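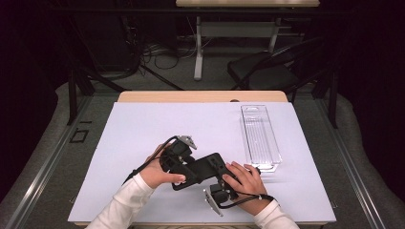 Lingyun Fang told me last week that she only reads celebrity news sites that admit when they got something wrong, and that she could count those on one hand. I wrote it on a sticky note and put it over my desk, and it's a pretty good way into what we do at Clonis.

Hi! I'm Gizella Oláh, and I started this site in my kitchen in Sorkemwood with a secondhand laptop and way too many opinions about reality TV reunions. I'd been commenting on other people's entertainment blogs for years (long comments, sorry to all of them) and a friend finally told me to get my own. So I did.

We cover actors, singers, TV hosts, online personalities and the occasional chef who has a feud going. Mostly that means what they've said themselves, in interviews or on their own accounts. If a singer posts at 2 a.m. that she's done with dating, we'll tell you what she wrote and when, and we'll tell you if she took it down. We won't tell you who we think the ex is. I know that's the fun part for a lot of people! You've got group chats for that.

There are a few more of us now. Gergely Takács does music and award shows and types faster than anyone I've met. Ottó Vörös handles film and old-time TV, and he's the one behind Joo, our Sunday-morning-coffee kind of newsletter, with longer reads and his very stubborn rankings of soap opera weddings. The current list has 19 of them. I disagree with at least half, and I've told him so in print.

Orken is our podcast. Ketill Hviid and I record it in my spare room with a quilt over the door, and episodes run roughly 55 minutes, a bit longer if somebody has announced a divorce. We've made 67 so far. The early ones sound like we're inside a mailbox, but I'm leaving them up.

A few things people ask a lot. We don't pay for stories or photos. We don't write about anyone's kids unless the parent brought them up publicly, and even then we keep it short. Corrections go at the top of the post, with the date. If you send us a tip, tell us where you saw it, please, and a link is best.

Ads pay for most of this and members cover the rest. Membership gets you Joo a day early and a spot in the comments on finale nights, when it gets loud in there.

Write to us through the contact form. I read everything, though I'm slow in September with all the new shows starting.

Page last updated 4 September 2020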